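Monday, April 29, 2019

Punix hand grippers, trial kit, second entry

Kit is the two-handed set from Punix: 2 grippers, one charger, a hard case, and a login for their upload service. We have it on loan until the end of the month after next, and Kenta Imai wants a yes or no on buying before the Fitthorpe order goes in. Last entry covered unboxing and the desk tests. Today was garments.

Setup as before. Firmware left alone. Trigger springs on the stiffer setting for both hands. I wiped the jaw faces with alcohol before starting and again after the knit items, which leave lint in the slots.

Garment list was the Noguchi one, 12 items, each to be laid out, straightened, folded and stacked. Went through the list once in order, then repeated the padded items because the first pass was slow. Thin shirts are fine. Jeans are fine apart from the waistband, where the jaws open barely wide enough to take the doubled fabric and button together. Socks are a nuisance and I would leave them off the list.

Padded jackets were what I wanted to see. The jaws close on the shell and the filling squeezes out of the way, so you end up holding two layers of slippery fabric and not much else. Grabbing close to a seam or hem works better than grabbing the middle of a baffle.

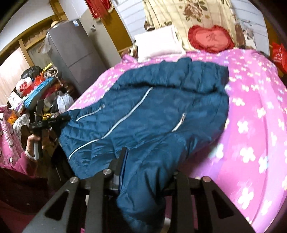 Down jacket on the bed, gripped near the lower edge.

Notes on the jacket, for whoever does the next round:

Take the hem first and get the body flat before touching the hood. I tried it hood first and had to start over. Zipper side up. If a jaw tip catches in the zipper teeth, open all the way and back straight out, don't twist.

Best fold time on the padded items was 53 seconds, worst was more than double that. Inulo set did it faster in September but that was on a table, and a soft bed gives under the jaws, so I would not compare them directly.

Wrist fatigue: noticeable in the right hand toward the end. The stiffer spring is probably to blame. Try the soft setting next time and see if grip on the shell fabric suffers.

Upload service: slow but nothing lost. It rejected one session for a missing calibration step, and the message did say which step, so redoing it was easy. The session labels can't be edited after upload. Asked Punix about that, no answer yet.

Price is still the sticking point. The quote has the upload service as a yearly charge on top of the hardware, and spare jaws only come as a pair. Kenta to ask if they sell them singly.

To do: soft spring test, jeans again with the waistband turned in, weigh both grippers with the cable attached.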